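Last updated: 6 September 2018
Print this page | E-mail this page

Kubo Releases Manager's Workbook on Giving and Receiving Feedback

New title replaces the annual review with short, regular conversations

Kubo, a publisher of workplace training materials, has released The Graratach Conversation, a workbook for managers who want to change how they talk with employees about their work. It is written for supervisors and team leaders with little or no formal management training.

The workbook starts from a common complaint. Many employees hear about their performance once a year, in a meeting tied to pay, and much of what is said there concerns events that are months old. Managers put off writing the reviews, and employees prepare to defend themselves. Kubo's authors say both groups would be better served by shorter talks held close to the work itself.

The Graratach method, developed at the training firm Sota, divides each talk into 3 parts. The employee speaks first and describes a recent piece of work. The manager then gives an account of the same work, using only what he or she saw or read. In the last part they agree on one change and set a date to look at it again. Pay and promotion are left for a separate meeting.

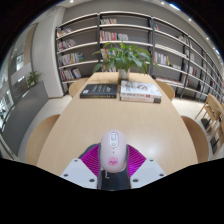 Sota says the hardest part for most managers is staying quiet during the opening minutes, and it advises them to write down their questions and hold them until the employee has finished. The firm also asks managers to let the employee choose which piece of work to discuss, even when they would have picked another.

Later chapters cover talks that go badly. There are sections on employees who disagree with what they are told, on long silences, and on managers who are friends with the people they supervise. One chapter deals with feedback going the other way, from employee to manager, and includes a script for managers who have never asked for it before. Another is meant for teams that work in different offices and hold most of their conversations by phone.

Each chapter ends with practice exercises that can be done alone or with a colleague. Blank note pages are included, and buyers may copy them for use within their own organization. 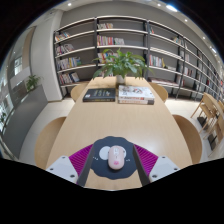
CLARKERECK, May. Sota tested a draft of the workbook with managers and their staff at its Clarkereck training center. A total of 3,643 employees completed a survey after their managers had used the method. Their comments led to 2 changes in the final text: the chapter on disagreement was made longer, and a rating scale that appeared in the draft was removed.

Training departments can order the workbook on its own or with a leader's guide for group sessions. The guide contains a suggested schedule, discussion questions, and handouts. Both are available from Kubo in paperback and as downloads, with reduced prices for bulk orders.

Review copies may be requested from the Kubo press office.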